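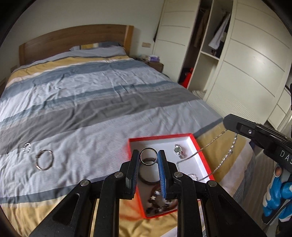
Notes by Roy, Automation Short Course, Enisberg — Unit 5, February

Buying demonstrations as a service

Last unit dealt with writing your own task list and recording it in the lab. This unit looks at paying someone else to do the recording. We use the household package from Fodon as the case, and compare it with the smaller offer from Skudden. Bring your notes on grasp types, as you will need them for the exercise.

What is on offer

Fodon sells recorded demonstrations made by people working with hand-held grippers in furnished rooms. The buyer picks tasks from a catalogue of 38, or writes a task sheet and pays a set-up fee. The basic order is 2,000 demonstrations. The next size up is 4,000, and the price for each one drops at that point. No single demonstration may run longer than 90 seconds unless the buyer agrees to it in writing.

Skudden works the other way round. They hire out the grippers and the buyer finds the rooms and the people. It costs less on paper, but you must add your own staff time, and most first-time buyers leave that out of the sum.

Reading a task sheet

Take jewellery sorting as the worked case. A ring held upright between two padded finger tips is a hard grasp to get right. The ring is small and polished, and there is very little of it to hold. The pads matter a great deal here, so ask the supplier what they are made of and how often they are changed. Blue pads with a ridged surface, as on the right jaw, will not grip in the same way as smooth ones, and your own robot should carry the same type as the recordings if at all possible.

The other pieces each raise a separate question. A thick bangle lying flat has to be picked up by its edge. A metal link watch bends when lifted. A chain is the worst of the lot: it has no fixed shape, and when part of it lies in the box and part of it trails over the rim on to the bedspread, the task sheet must say whether it counts as "in" or "out". Beads and small charms can be treated as one object if they are strung together, but write that down as well.

Two hands are better for the chain. If you order two-handed work, check that both grippers are recorded against the same clock. Fodon includes this in the basic price. Skudden charges for it as an extra.

Background and light

Ask for real rooms. A striped duvet with creases in it is a better test than a plain table top, and a box with a white inside gives strong contrast with dark beads but much less with a silver chain. A wide lens will bend straight lines near the edges of the view, such as the grooves on a wardrobe door. This is normal, but you need the lens settings file from the supplier before you can correct for it. Check that it is listed in the delivery note.

Points to raise before signing

Who owns the recordings, and may the supplier sell them again?
Are failed grasps kept, marked or thrown away?
How many different rooms are used for one order?
Can a sample be seen before the full order starts?

Fodon answers the first and last of these in its standard terms. The other two have to be asked — get the reply in writing.

Exercise

Write a one-page task sheet for moving jewellery from a bed into an open box. Cover rings, a bangle, a watch and a chain. State the start position, the finish position and what counts as a failure for each. Then work out which of the two suppliers you would use for an order of 2,000 and show your costs. Hand in both pages before Unit 6.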